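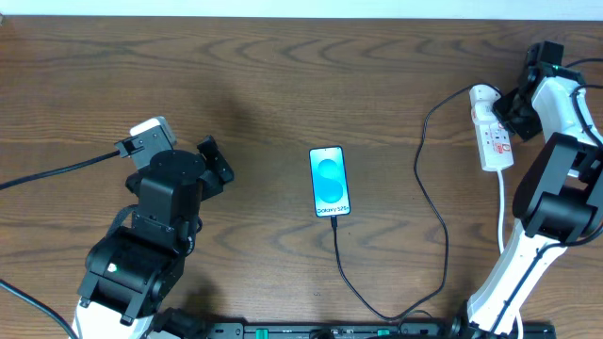 Yiran Meng asked at the start whether the planner should wait for the cable at all, or only for the plug. In her opinion the wait for the cable costs more time than it saves, and she would like to see it removed before the next release.

The others did not agree at once, so the question was moved to item 3.

Minutes, two-arm software meeting
Lesirley, room Haworth
July 24, 2026

1. Minutes of the June meeting
Accepted with one correction. Under item 4 it was written that the new message format is used by both arms. It was at that time used only by the left arm. Now it is used by both.

2. State of Padalier (planner)
Version 6 of the planner is on the test machine. The two arms now share one reservation map, and each arm must reserve the space for its next movement before it starts. The old version had one map for each arm and compared them afterwards, and this gave the known problem that both arms stopped and each waited for the other one.

The replay was made with all stored plans, in total 1,197. Two of them ended in the same deadlock as before. In both, the left arm keeps its reservation after the plan was canceled. Yiran thinks that the cancel message arrives before the reservation is confirmed and is then thrown away. It was agreed that a cancel must be stored until the confirmation comes.

The log of the planner is too long to read. It was asked to print the reservation changes only, with the name of the arm in the first column. The full log can stay in the file.

3. Waiting for the cable (from the beginning of the meeting)
At present the planner waits until the cable tracker reports that the cable is at rest. The limit for "at rest" was set when we had only one arm, and it is too strict for thin cables. Sometimes the tracker reports small movements when the lights in the room change, and then the planner waits for nothing.

Three opinions were given. Yiran would remove the wait. Another opinion was to keep it, but only for movements where the arm passes over the cable. The third was to keep it everywhere with a softer limit.

After a long discussion the second was chosen. The planner knows already which movements pass over the cable, so the change is small. The softer limit will be tried separately, and not in the same week, so that we can see which change has which effect.

4. Perception
The tracker is good when the cable lies alone on the table. It still makes mistakes at crossings, and near the power strip, where it may continue from one cable into another.
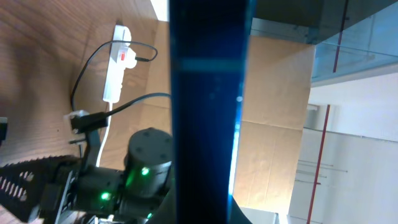
For the wrist cameras the difficulty is a different one. Something close to the camera can hide a large part of the view, and the tracker then starts again with a new cable number on each side. The planner believes there are more cables than there really are and makes the free area too small. It was proposed to give the tracker a state "hidden", in which the number is kept for 400 ms. If the cable is not found again in this time, the number is released as today.

There was a question if the head camera could decide in such cases. This is possible, but the clocks of the cameras must agree better than they do now. See item 5.

Screens that are switched on are still a source of false edges. No decision. The mask which we use now is drawn by hand and must be drawn again each time the phone is moved.

5. Risham (calibration tool)
The tool now checks the time stamps of all cameras before it starts and refuses to run if they do not agree. Some people found the refusal not clear, as the window only closes. A message will be added which says the name of the camera.

The tool also writes its result over the old one without a question. The old file should be kept with the date in its name. This was already requested in June and was forgotten.

6. Tasks
Store the cancel message until confirmation: Yiran Meng
Shorter planner log: Yiran Meng
Wait only when passing over the cable: open, to be given on Monday
State "hidden" in the tracker: perception group
Message and old file in Risham: tools group

7. Other
The branch names are again mixed. Please use the number of the ticket first and then the words, with no spaces. Old branches without a ticket will be deleted after the release, so whoever still needs one should write in the channel.

The time of the next meeting will be sent by mail.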